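Early Discharge Jaundice Follow-up, Prendelthorpe
Interim progress report to the Botonine Fund
Reporting period ending May
Submitted by Fionnuala Brophy, project lead

1. Status

Enrollment is on schedule. Home visits are behind schedule. The data linkage between the maternity unit and the county clinics was completed in this period, later than planned. No change to the total award is requested. One budget line needs to be moved, as set out in section 5.

2. Enrollment

The project has enrolled 859 newborns discharged before 48 hours of age. Eligibility is unchanged from the protocol: born at 35 weeks or later, no exchange transfer, home address within the county. Families who declined are logged by ward and reason. The most common reason given was that the family already had a pediatric appointment within the visit window.

The consent form was shortened from four pages to two in the first half of the period. The ethics office reviewed the new version and treated it as a minor amendment. Ward staff were given the new form on the same day the old stock was withdrawn, and signed copies of both versions are on file.

3. Home visits

A total of 364 home visits have been completed. The protocol calls for a visit between 24 and 48 hours after discharge, with a transcutaneous bilirubin reading, a weight, and a short feeding history. Visits outside the window are recorded but are left out of the main analysis.

The shortfall has two causes. The second visiting nurse post was vacant until Tae-yang Ok started in it, and weekend discharges were being passed to the visiting team on the next working morning, by which time part of the window was gone. Discharge notices now go to the on-call phone at 4 p.m. every day of the week. Late visits have dropped since the change, but the run of data is too short to report a rate.

Readings above the treatment line are confirmed by a serum sample at the hospital. Dr. Mi-kyung Yeo reviews every confirmed case against the nomogram. She has asked that the age in hours be written on the visit sheet by the nurse and checked against the birth record, as two sheets were found with age counted from discharge. Both infants had been managed correctly. The sheet has been reprinted with the birth time in the top box.
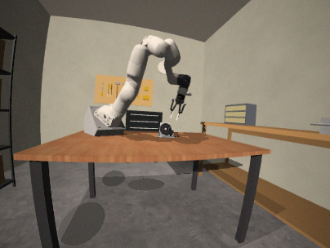 Figure 1. Robot arm with two-finger gripper above a work table (computer rendering).

4. Data and quality control

Records are held in Flinunis. Clinic results now load nightly from all seven county sites. Before the linkage, results were keyed by hand from faxed sheets, and Faustino Solís is re-entering a sample of 20 percent of those older records to measure the error rate. Mismatches found so far are mostly in the time field. Results will be included in the next report.

The bilirubin meters are checked against the reference tile at the start of each shift. One meter failed the check on consecutive days and was sent back to the supplier. A loan unit was used in the meantime and its serial number is noted on the affected sheets.

The planned comparison of meter readings with paired serum values has not begun. The analysis plan is with Mi-kyung Ko for statistical review. The open question is how to handle infants who had phototherapy before discharge, where the skin reading may run low.

5. Budget

Personnel spending is under plan as a result of the vacancy. Travel is on plan. Laboratory costs are slightly over. We ask to move the unspent nursing salary for the vacant months to weekend visit pay. The form is attached as Appendix B.

6. Risks

The lease on the Shim Street office, where visit kits are stored, ends before the project does. The hospital has offered a locked room on the postnatal floor, subject to fire inspection.

Interpreter cover remains thin for evening visits. Phone interpreting is used as a fallback and is noted on the visit sheet.

7. Work planned for the next period

Finish the re-entry sample and report the error rate.
Settle the analysis plan and start the paired comparison.
Report visit timing by day of discharge.
Move the visit kits, if the room is approved.

Appendix A: Enrollment by ward
Appendix B: Budget reallocation form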